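4.2 Floor coverings and reported noise in shared offices

The second part of the study looked at whether the type of floor covering changed how people judged the noise in a shared office. Earlier work on this question has mostly relied on sound meters. Meter readings are useful, but they do not say much about which sounds bother people. A chair rolling across a hard floor may add little to the hourly average and still be the thing a worker remembers at the end of the day.

We worked with 39 office rooms in two buildings, Ovmont and Standine. Both buildings are rented out by the room to small firms. In Ovmont the original carpet had been kept in most rooms. In Standine the owner had replaced it with hard flooring on two of the three floors, and the tenants had no say in the choice. This gave us a group of rooms with similar size, ceiling height and window area but different floors. Rooms used only for storage were left out, as were rooms with a kitchen inside them.

Each room was visited twice in February, once in the morning and once after 3 p.m. On each visit the field worker noted the floor covering, the type of chairs and whether the door was normally kept open. The main furnishings recorded were those that touch the floor and are moved often. Figure 3 shows a carpeted room with chairs on casters, the most common type in the Ovmont group. 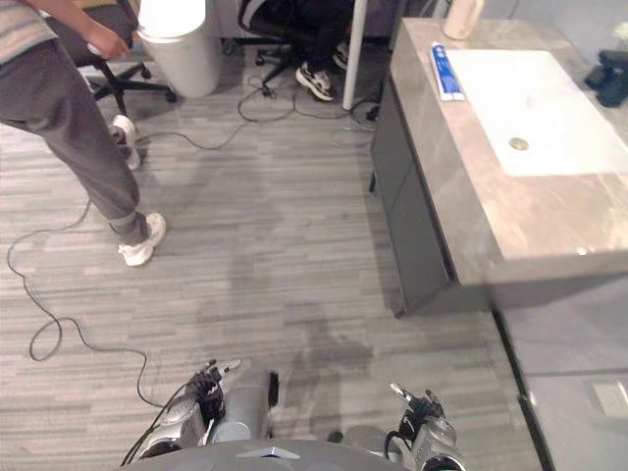 Figure 3. Carpeted office with chairs on casters.

Workers filled in a short form at the end of the second visit. The form listed 22 sounds, among them footsteps, rolling chairs, printers, phone calls in the same room, phone calls next door, doors, and the ventilation system. For each one the worker marked whether it had been heard that day and, if so, how much it had bothered them on a five-point scale. We used the wording of the Itura noise form with two changes. The item on typewriters was dropped, and the item on telephones was split into ringing and talking.

Footsteps and rolling chairs were both marked as less bothersome in carpeted rooms. The difference was larger for chairs than for footsteps. This fits what several workers wrote in the space for comments. In the hard-floored rooms they complained of the sound of chairs being pushed back, and a few had bought mats with their own money. Mats were counted as part of the furniture and did not change the group to which a room was assigned.

The results for speech were less clear. Carpet takes up some high-frequency sound, so it would be reasonable to expect speech from across the room to bother people less. In our data the ratings for speech in the same room were close to equal in the two groups. Ratings for speech from next door were slightly worse in the carpeted rooms. One possible reading is that a quieter room makes sounds from outside it easier to pick out. Another is that the walls in Ovmont are thinner. We were not able to separate these two causes, and the building plans we obtained do not give the wall construction for every floor.

4.3 Small sounds at the desk

The form also covered sounds made at the desk itself, such as handling tools, setting down cups, and opening drawers. These were included at the request of tenants who do bench work as well as desk work. Figure 4 was taken at a work surface in the same room as Figure 3. 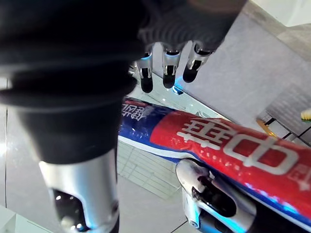 Does carpet reduce the noise that people make at their own desks?

Our results give no sign of it. Ratings for desk sounds were nearly the same on carpet and on hard floors, and the small differences that did appear ran in both directions. The desk top and whatever is placed on it seem to matter more, but we did not record desk materials and cannot test this.

Taken over all rooms, drawers were rated the most bothersome of the desk sounds and cups the least. Workers in rooms shared by more than three people gave higher ratings to every item in this group. The same pattern was found with the Tripathi scale, which was given to a smaller set of 23 workers as a check on the main form. The two sets of ratings agreed well for desk sounds and less well for ventilation, where the Tripathi scale asks about comfort in general and does not treat air noise as a separate item.

Two limits should be kept in mind. The visits were made in winter, when windows were closed, and street noise would likely have changed the ratings in warmer months. The workers also knew that the study was about noise, and this may have led them to notice sounds they would otherwise have ignored.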